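Surname notebook – Fonseca / Ramalho line
Saturday, August 15, 2020

Back on the Fonsecas, having sworn in February that I was done with them. Zonasix has finally finished indexing the second parish register, so there are 1,672 new entries to be wrong about.

Searched plain "Fonseca" first and got 367 hits. Then let the spelling wander (Fonçeca, Fonsequa, Affonseca, da Fonsequa with the "da" glued on) and the list grew faster than my patience. The indexer has also read one priest's capital F as a T all the way through, so anyone looking for the Tonsecas will find a thriving clan of them.

Mafalda Ramalho's note from last week says the name comes from a place, a dried-up spring, and that half the families using it need have no link to each other. I knew this. I had still drawn a line in ink between two Antónios on the strength of both being called António. Line now crossed out. 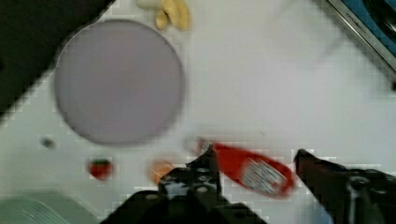 The Ramalho side is thinner but better behaved. It looks like a nickname, something to do with branches, and it stays Ramalho in every hand apart from one Ramallo, who I suspect had a Spanish clerk to thank. Seven baptisms, same godmother in four of them. Either she was well liked or she lived next to the church.

Ran both lists through Roltiris to sort the variants by sound. It put Fonseca with Fontes, fair enough, and then put Ramalho with Carvalho, which I am choosing to forget. Settings were on "loose". Try again on "strict" and write down the setting this time.

Still to do:
- check the Tonseca pages against the scans, starting with the marriages
- ask Mafalda whether she has the burial book or only says she has
- find out where "Gelel" comes from. Turns up twice in the margin beside a Fonseca baptism. Place, surname or blot.

My money is on blot.

Recent entries
Two Antónios, one mistake
Godparents and what they are good for
Reading a bad capital F

Contact | Copyright 2020 | Back to top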